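FOR IMMEDIATE RELEASE: October

Kellholm Asks Small-Apartment Cooks to Use the Bed

WOSAU – Kellholm, the housewares firm that spent nine years telling customers to buy a bigger table, has changed its mind. Its new booklet, "The Spare Counter," makes the case for sorting the week's fruit and vegetables on the largest flat surface most renters own. They sleep on it.

The booklet grew out of a survey of 1,486 renters, many of whom admitted to unpacking groceries on the bed already. Several asked that their mothers not be told.

"We kept designing clever folding shelves, and people kept walking past them to the bedroom," said Natalina Palumbo, head of home products at Kellholm. "At some point you have to follow the customer, even if the customer is carrying a carrot."

The method takes up two pages, one of them mostly margin. Spread a plastic sheet over the duvet. Bring in whatever plates, dishes and trays are clean. Give the leafy greens a dish of their own, keep small fruit in something with raised sides, and finish before bedtime.

Halima Rashidi, who edited the booklet, tested the routine at home every Friday. "My husband found a plum in his pillowcase," she said. "We have since added a line about counting the plums."

A first printing of 1,000 copies is free at Kellholm stores while they last. The company still sells tables and would be glad to discuss them.

Press contact: Cinzia Sanna, Kellholm press office, Wosau 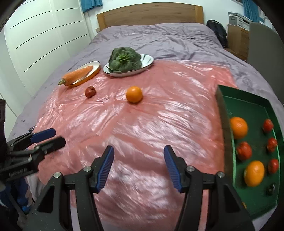 Bok choy, oranges, a carrot and small red fruit sorted on a pink plastic sheet over the duvet. Photo: Kellholm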